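Jerncombe, 2 October 2022
For immediate release

Our plastic cups are back on the table, and this time they match your drink

I've wanted to write this one since September, so please forgive me if I get a bit carried away. Holroyd, our little range of everyday tumblers, goes on sale at the Trorkunon shop in Jerncombe this week. They come in 8 colors and you can buy them one at a time. No boxed sets, no making you take the brown one to get the pink one (people wrote to us about that last time, and they were right).

I run the cup side of Trorkunon, meaning I choose the colors, argue about the rims and answer the emails. The old tumblers were fine, but the rim was sharp on the lip and the base was too narrow for a picnic blanket. The new ones have a rolled rim all the way around and they widen gently toward the top, so they stack without getting stuck. I have had a tower of them next to my kitchen sink for 23 days and they still come apart with one hand!

Color took us longer than anything else. We started with 30 samples taped to the office window and I changed my mind every time the sun moved. The light blue was an easy yes. The pink went through four versions – the first looked like toothpaste – and the lime green was the one everybody in the office fought over. I think it's the best of the lot. Kids go straight for it, and you can find it in long grass.

We're pouring at the launch too, so come thirsty. Banero is bringing its dark soda, and you can pick any cup you like to try it in. It's a good strong brown, and I'm curious to see which color people reach for. My money is on pink. There'll be water and apple juice as well, and the cup you drink from is yours to take home.

The launch is at the Jerncombe shop and it's free. You don't need to book, but if you're bringing a school group or a big family, drop us a line first so we can put out enough cups. If you have old Holroyd tumblers, bring those along. Hand in any one of them, in whatever state, and you'll get 21 percent off your first new one. Press are welcome to come an hour early, have a drink and ask me anything at all about rims.

Light blue, pink and lime green, with a dark drink in a clear bottle:
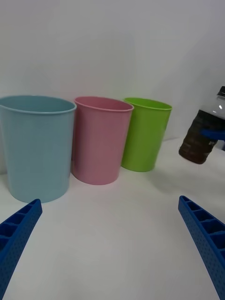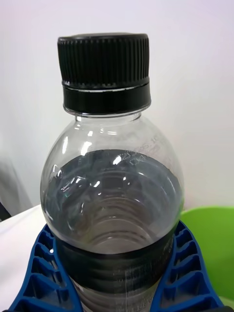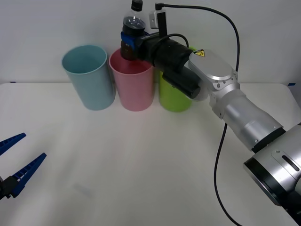 Rūta Kļaviņa

A couple of practical things for editors. The name is Holroyd for the cups and Trorkunon for the shop, and please don't run them together. Sample cups can be mailed out on request – tell us which color, or say "surprise me" and you'll most likely get green. I'm in the shop most mornings and happy to talk on the phone, though I do go on a bit once we get to the subject of pink.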